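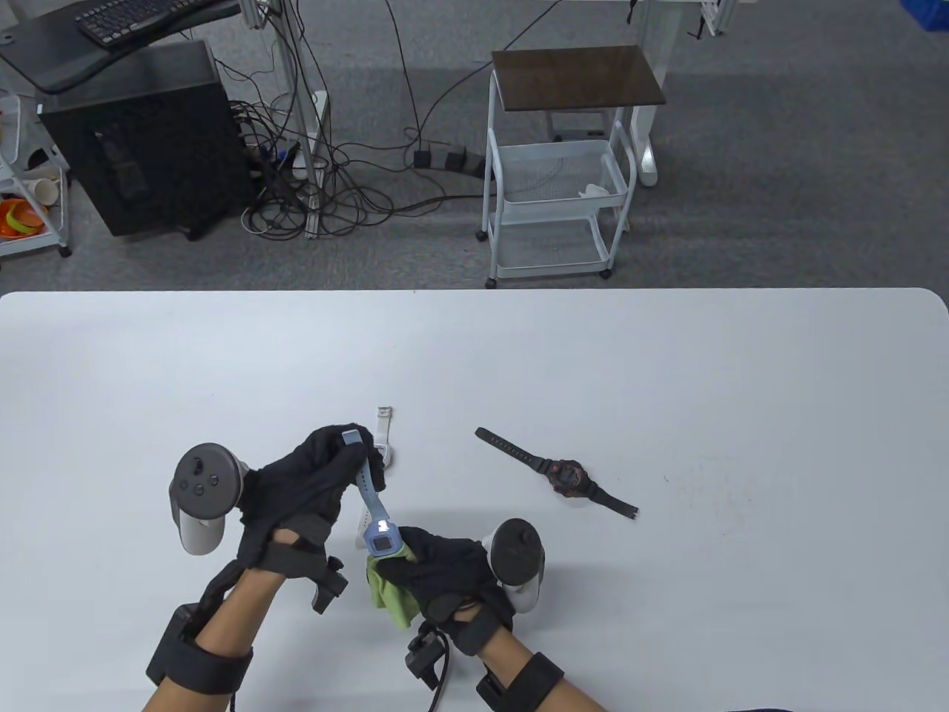 Wiping down a light-blue sport watch with a green cloth.

Drovar Nulley sports watch: long-term review

The Nulley is the cheaper of Drovar's two running watches and the one I have worn since March. It replaced an Ursu whose battery no longer lasted a long run.

Satellite lock takes 35 seconds from cold in open ground and longer between tall buildings. Distance on a measured track read slightly long on every session, always by a similar amount, so pace comparisons between runs remain useful. Wrist heart rate is sound at a steady effort. On short intervals it lags, and the peak is often recorded after the effort has ended. A chest strap cures this, and pairing works first time.

Battery life is good. With tracking on for an hour a day I charge it every fifth night. The charging clip is poor — it holds by friction and lets go if the cable is nudged. 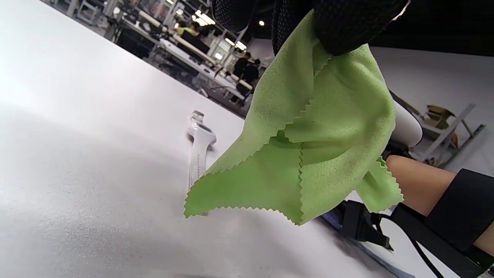 The menus are slow. Starting a run takes 3 presses, one of which only confirms the sport already chosen. The memory holds 3000 laps, far more than I need, but the watch will not sort them by date. Export to Pultorero works over the cable; over the air it failed twice and I stopped trying.

Water sealing has given no trouble in the pool. The buttons are stiff with cold fingers.

Worth buying for steady distance work. For intervals, budget for the chest strap as well.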